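LÉEME: Recambio de bolígrafo a dos manos, jornada de puertas abiertas de Skirnevcombe

Versión del 24 de diciembre de 2024. Reúne 174 episodios de manos humanas con bolígrafos y recambios. Beveo los presentó como base para que su brazo Stutano aprenda la tarea. En la visita no vi al brazo terminar ninguna.

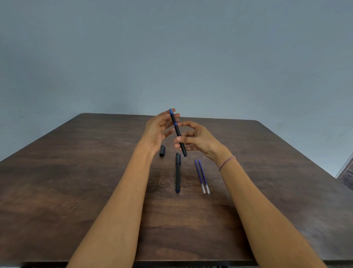
CONTENIDO

Dos bolígrafos negros con detalles azules, dos recambios de tinta azul y una mesa marrón oscura. Vista desde la cabeza. El folleto habla de «entornos variados»; aquí hay una pared lisa y la misma mesa.
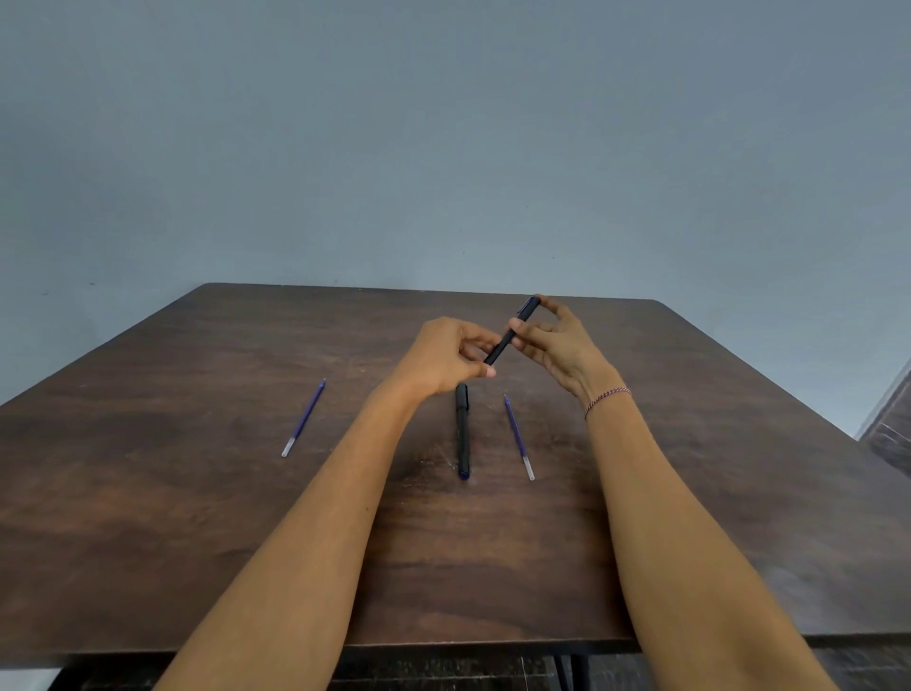
Las etiquetas las puso Wróbel a partir del vídeo. Distinguen «sujetar», «girar» y «extraer», aunque al pedir el criterio para separar las dos últimas me remitieron a un anexo que no viene en la descarga. Revisé 64 episodios y en 54 estoy de acuerdo con la etiqueta.

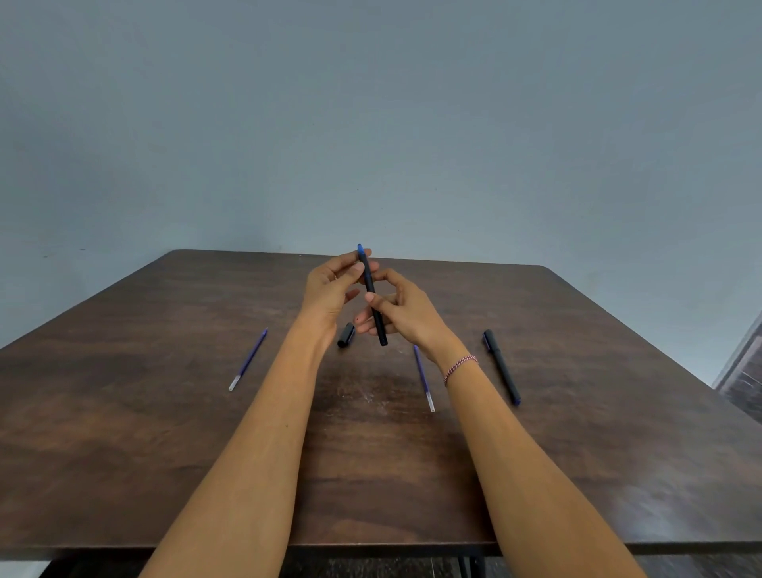 LIMITACIONES

Sin datos de fuerza ni de tacto. Los dedos tapan parte del cuerpo del bolígrafo, justo donde interesa mirar. No lo usaría para afirmar nada sobre roscas.
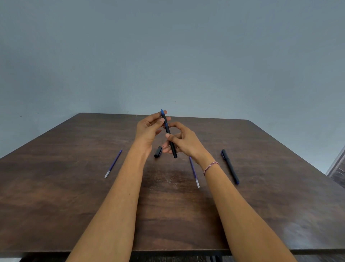 Bolígrafo en las manos, capuchón y dos recambios sobre la mesa.

PENDIENTE

El anexo de etiquetas, prometido para enero.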